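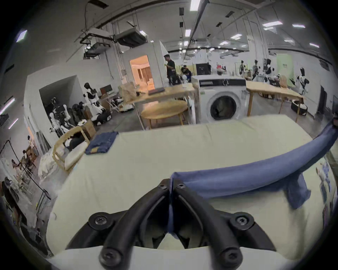 Why Do Clothes Need Folding?

Ask a grown-up why you have to fold your clothes and you will probably hear, "Because." As reasons go, it is a bit thin. Let's see if we can do better.

Cloth is made of threads, and threads are made of fibers, which are tiny hairs far too skinny to see one at a time. When a towel gets twisted up like a rope, the fibers bend. Leave it that way long enough and they settle in, like a cat on a chair you wanted. When you finally open the towel up, the bends are still there. We call them wrinkles. Your aunt calls them "a look."

Cotton is especially bad about this. Water helps the fibers slide into new positions, and when the water dries up they stay put. A damp cotton shirt left in a ball is really a shirt being taught to be a ball.

Tough Pants, Floppy Towels

Jeans are the easy customers. Denim is thick and stiff, so it holds a fold almost as if it wanted to. Lay one leg on top of the other, fold the bottom up to the waist, fold again, and you have a tidy blue brick. Set it at the back of the table and it will wait there politely.

Thin, soft cloth has other plans. Pick it up in the middle and both ends droop. Pick it up by an end and the rest swings around and knocks over your juice. The trick is to find two corners next to each other, hold one in each hand, and let the cloth hang. Gravity does the untwisting, and gravity never asks for an allowance.

Then put it down on a big table. A bed works too, if you can get the dog off it. Smooth from the middle out to the sides with flat hands. Do this before the first fold, or you will be folding the wrinkles in with everything else - a sort of wrinkle sandwich.
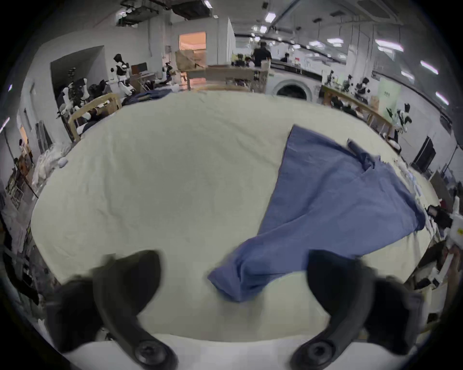

Fashola wrote in to say that rolling is better than folding and that we should be ashamed of leaving it out. Rolled shirts fit into small spaces, the letter goes on, and you can see every color when you open the drawer.

Fair enough. Rolling works nicely for T-shirts, as long as you smooth them flat first. A crumpled shirt, rolled, is a crumpled shirt in a tube.

Try It Yourself

Find 3 cotton napkins. Dampen them all, then squeeze out the water. Twist one, ball up one, and lay one flat. Check them after breakfast the next day and see which one you would hand to a guest.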